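Packaging and trash sorting demos: how messy should the table be?
Teleoperation and Data Collection board

kroussel
Looking for opinions before we go much further. We run a two-arm cell on a shared rail and we're building a set of demonstrations around paper and packaging: cups, lids, wrappers, gift bags, egg cartons. Two operators drive it by teleop. The policy is supposed to pick up one named thing and put it in another named thing, and later do a whole table from one instruction.

We have 2,729 episodes so far. Most were collected with three or four objects laid out with clear space between them. A policy trained on those does well on a clean table and falls apart when anything overlaps. In September we started putting everything out at once, with items lying on top of each other and half hidden. Episodes take longer, and the operators fumble more.

So the question is whether to keep the fumbles, and how much of the total should be cluttered. Three views of the current setup, one from the fixed camera and two from the wrists.
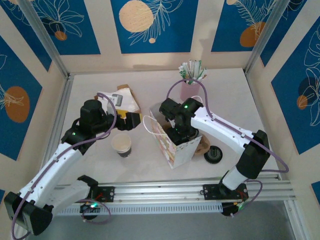
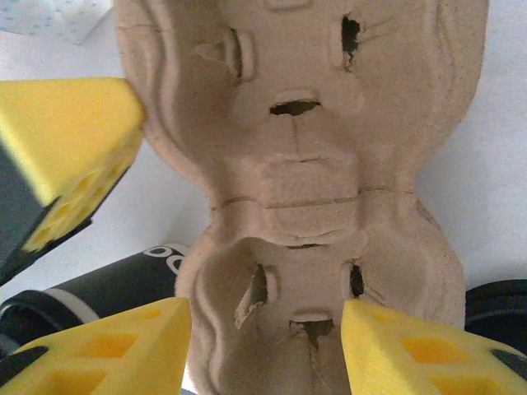
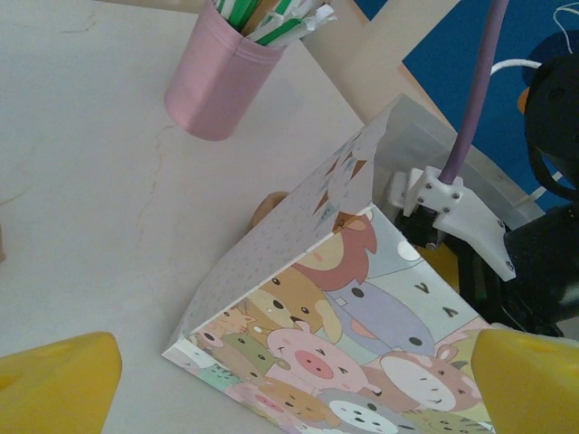
My own feeling is that half the set should be cluttered. My coworker Lorraine Hulme thinks it should all be cluttered from now on and that the clean episodes we already have are plenty. She'll probably show up in this thread.

warrier_lab
Lorraine is right, in my opinion. You have the easy ones. More easy ones will move your loss down and do nothing for the table you care about.

What is your success rate on the cluttered table with the clean policy? You said it falls apart but that could mean a lot of things.

kroussel
We ran 102 trials. It failed most of them. The usual failure is that it goes for the right object, touches a neighbor on the way in, and then stops as if the episode were over. It never saw anything move that it wasn't holding.

Noel_D
That last part tells you what to collect. I would not make everything cluttered. I would make a block of episodes where a neighbor gets bumped and the operator carries on and finishes. If you only add clutter and your operators are careful, they will steer around everything and you still won't have any bumps in the data.

We had the same thing at Skindville with folding cartons. We added 600 episodes with deliberate bumps and it helped more than anything else we did that quarter.

lhulme
I did show up. I don't agree with deliberate bumps. When you ask an operator to bump something it looks like someone bumping something on purpose. The arm slows down, touches, backs off, goes again. The policy learns to do the same, so now you have an arm that pokes things before it picks them up. I've seen it happen.

Put out enough objects and the bumps come by themselves. Keep those.

Noel_D
Ours didn't poke, but we had the bump and the recovery split. One person moved the object by hand between steps and the operator only recorded the recovery. Maybe that's the difference.

lhulme
That I could live with. It's slower to set up though.

S. Thevar
Reading on my phone so this is short. Two things.

1. Keep fumbles where the operator recovers in the same episode. Drop the ones where they give up. If you can't drop them, label them and leave them out of imitation training.

2. Egg cartons are going to cause you trouble whatever you do. Molded pulp gets holes and flaps in it, and a carton that has been handled for a while looks different from a new one and bends differently too. Swap them on a schedule or your last few hundred episodes will all be about one beat-up carton. Same for paper bags, they go soft at the folds.

kroussel
We have not been swapping on a schedule. We use a thing until somebody gets annoyed with it. I'll write down an object ID per episode starting tomorrow, that should have been there from the start.

warrier_lab
I disagree with swapping too often. Worn packaging is what the robot will meet in use. If every carton is fresh you get the clean table problem again in another form.

S. Thevar
Then keep a mix, old and new in the same session. My point was that you should know which one it was.

samran_k
Is anyone going to ask about the wrist cameras? When the hand is close over a big object, the wrist view is nearly all object and you lose the neighbors. If the fixed camera is also blocked by an arm at that moment, the policy has no way of knowing what it is about to hit. I'd check how many of your bumps happen with the fixed view blocked before you spend a month collecting. It may be a camera placement problem.

kroussel
Good point and I don't have an answer. We log joint positions so I can work out when each arm is between the fixed camera and the target. I'll run it on the 102 trials first.

lhulme
The arms get in the way most at the center of the table, and that's where we put the bags. We could move the drop spot to one side for half the sessions. No new hardware.

samran_k
Try that first. We use the Katine logger, which lets you tag a blocked view during recording with a foot switch. The tags are rough but you don't have to go back through everything afterward.

Noel_D
Neko has the same feature now, I think under session markers. Check the version you have, the older one dropped tags if you paused.

kroussel
We're on Neko, and we pause all the time, so I'll check that.

Plan for now: no more clean episodes, object IDs on everything, recovered fumbles stay in, and the drop spot moves for every other session. For bumps I'll do one small batch Noel's way — object moved by hand, recovery recorded — and train with and without it. Will post the numbers when I have them.

warrier_lab
Post the ones with the drop spot moved separately, please. Otherwise we won't know which change did it.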